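夹包子这件事，我们组居然攒出了一份操作规范！写了11条，今天挑几条发出来，欢迎做双臂的朋友来拍砖～ 1/9 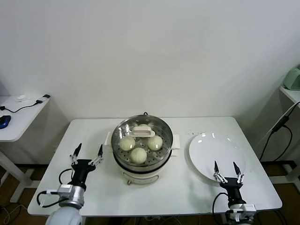
2/9 先说摆台
蒸锅放桌子正中，盘子放右边，位置每一轮都按同一张摆台单来。以前我觉得差几厘米无所谓，后来翻Fledon项目的437条记录，摆台写得含糊的那批，复盘时根本没法互相比较。现在规矩很死：摆完先对单子，再开始。

3/9 起始姿态
两只夹爪都张开，一左一右停在锅和盘子的外围，指尖不许悬在蒸笼正上方。这条是跟Stasulcombe那边的同行学的，他们写得更严，连等待时手腕朝哪边都规定了，佩服！

4/9 线，线，线
重要的事说三遍。夹爪旁边那圈黑线要留够余量，又不能垂到会勾住锅把手的地方。我们的做法是开工前让手臂空走一遍最远的行程，眼睛只盯线，别的什么都不看。桌底下的线也归这一条管，脚能碰到的都要理。这条我们自己执行得最差，正在改（真的在改）。

5/9 食物和夹爪
细尖的平行夹爪夹包子，力给大了就是两个洞。规范里写的是“先轻后紧，能托住就停”，夹力上限按物品分档，包子单独一档，不许套用夹杯子的参数。练习用的食物一律不入口，收工统一处理，哪怕看着特别香！！

6/9 电和热
带电加热的器具，默认断电练习。要通电得两个人在场，一个操作，一个手放在急停上，中间不换岗。蒸汽对相机和关节都不友好，所以热锅的内容单独排时段，不跟普通抓取混着做。

7/9 记录怎么写
每100条抽查一次，看三样：摆台单对不对得上，失败有没有写原因，中途有没有人伸手进去。最后一样最容易漏。人手进过工作区，这一条就单独标出来，别删，也别当没发生。我个人超喜欢这条，失败的记录留好了，后面调参的时候全是宝。

8/9 有人问规范会不会拖慢进度。刚推的那周确实慢，大家都在抱怨（我也抱怨了）。等Skokness的新同事来接手，照着单子自己就把台子摆好了，一句都没问我，那一刻真的好开心哈哈。

9/9 还有两条没定下来：一是夹爪指尖多久换一次，二是桌面上的小碎屑要不要每轮都擦。我倾向每轮擦，组里有人觉得太碎了。你们那边怎么规定的？评论区聊聊，我会把好的做法加进下一版，七月更新。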